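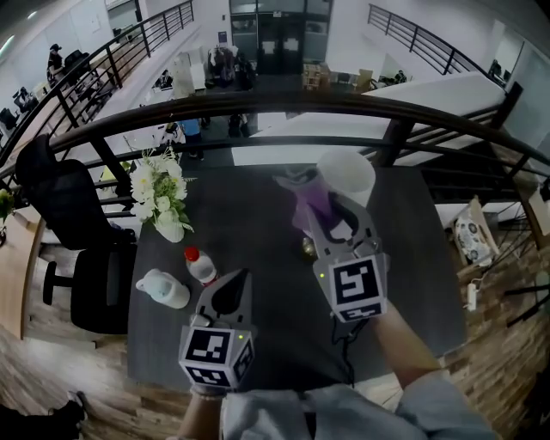
Speaker notes, gripper fault talk, Warkar office, March 4, 2024
Keep slides up, don't read them out. Take questions at the end except the safety one, take that whenever.

OPEN
Hi, thanks, mic ok?
Who I am, skip if I was introduced.
Talk is on one fault. Grips that closed when the log said open. Took us too long to find and we found it the dumb way.
Not a talk on learning. If people came for the policy stuff, Haugen results are in the other session, say so now so they can leave.

SETUP (fast, one slide)
Handheld grippers, one per hand, marker cube on each for tracking. Operator does tabletop jobs. Cups, bottles, mugs, vase if we're feeling brave.
Recordings go to Provel, that's our ingest tool. Provel lines up three things: cube pose, finger width, video.
Remember finger width. Whole talk is finger width.
2,151 recordings in the set when we stopped. Say the number slow, people write it down.

WHAT WE SAW
Arm in the lab trained on the set. Goes to the cup, nice approach, squeezes early. Pushes cup over. Does it again.
Everybody blamed the model. Me too. I blamed the model for 7 days, have the messages to prove it.
Then the bad one. Arm let go late over the bin, operator reaching in to clear a bottle, fingers pinched. Not hurt. Red mark, gone by lunch. Still went down as an incident, and it should.
PAUSE here. Don't joke about it. Last time I joked and it landed badly.

THE FAULT
Plot slide. Blue is width from the sensor, orange is width measured off video by hand.
Start of a session they sit on top of each other. Then blue slides. By the end of a long session it's late by a good bit, you can see it from the back row.
Right gripper only. Left was clean all the way thru.
Cause: cable. Connector on the right unit had a bad crimp. Wrist turns, cable pulls, sensor drops packets. Firmware didn't throw an error, it held the last good value and kept going. Then the buffer caught up late.
So the log shows open, open, open, fingers are shut on a cup.
Status light stayed green. Stress this!! Green light meant power. We all read it as healthy. It was never wired to tell us about data. It was in the manual, page nobody had open, fine, our fault.

WHY WE MISSED IT
- Provel checked for gaps in timestamps. Held values have perfect timestamps. Passed every time.
- Spot checks were done on the first minute of a recording. First minute always good.
- Slow, careful operators barely tugged the cable. Fast ones did. So it looked like an operator thing, and we told two people to slow down. Apologized to both since.
- Swapped the gripper once, kept the old cable. Fault stayed, so we crossed the gripper off AND the cable off. Painful slide. Own it.

HOW WE FOUND IT
Dumb way. Somebody held the gripper still, wiggled the cable, watched the width number freeze on the laptop. Five minutes maybe.
Short clip if the projector does sound. If not just skip it, don't fight with the laptop.

THE FIX
Cable first. New connector, strain relief at the handle, slack loop so the wrist can turn freely. Grorkent bench did the pull test, 4 units, all held.
Firmware: no more held values. Missing is missing. Drops go in the log as drops.
Light: green now needs fresh data, not just power. Goes amber on a stall.
Provel: new check, flags width that's dead flat while the cube is moving. Runs on the whole recording, not the first minute.
Also every session starts with 2 full open-close cycles on each hand, and ends with the same. Compare start to end. Cheap. Would of caught it on day one.

WHAT WE DID WITH THE OLD DATA
Expect this in Q&A so do it here.
Left hand kept. Right hand rerun through the flat check, anything flagged is out. Didn't try to repair it. Tried on a few, shift isn't constant, you end up guessing.
Arm stays out of shared space till the retrained policy is thru the bin test. Nobody reaches in while it's live. Stop button moved to the operator's side, it was on the wrong side of the bench, seperate issue but came out of the same review.

STILL OPEN
Don't know when the crimp went bad. Could be from the start. No photos of the connector when it came in, we take them now.
Amber threshold is probably too touchy. Gets annoying in long sessions and people will learn to ignore it. Want ideas from the room.
Same cable type on the head camera. Checked, looks ok, replacing anyway.

IF SHORT ON TIME
Cut the old data part. Keep the green light and keep the pinch.

Q&A
Repeat the question into the mic.
Cost question: don't have it, will send.
Plots and check script on the Warkar share, link on last slide.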